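Wurnham Shared Kitchen, minutes of the August get-together

Present: Azra Popescu, Gertraud Gruber, Spyros Dimitriou and me, Zofia Pietrzak (typing this up with a cup of tea). Gorazd Grgić sent apologies.

We started at 6 and went straight to the washing-up, as we always seem to! Azra is fed up with finding plates stacked in the sink overnight, and I said I was too. Agreed: everyone washes, dries and puts away before they leave, and that includes after the Poon suppers.

Spyros asked for more hooks by the door. Gertraud has some spare and will bring them along next time.

Money: we have 60 pounds left in the kitchen tin. I'd love new tea towels (the old ones are mostly holes), and we agreed to spend up to 5 on those and leave the rest alone for now.

Then the dish rack, which took up far more of the evening than I'd planned. Spyros wants it beside the sink, Gertraud likes it out on the table where there's more elbow room. The table won, three to one.
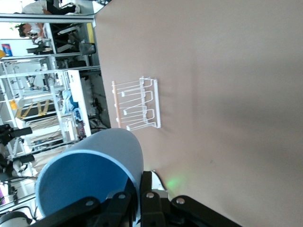 Where do cups go once they're dry?
Back on the shelf over the kettle, upside down, with the plates in the cupboard below.

Gorazd to be told about all this by Azra. Next meeting at Gertraud's, and she's promised cake.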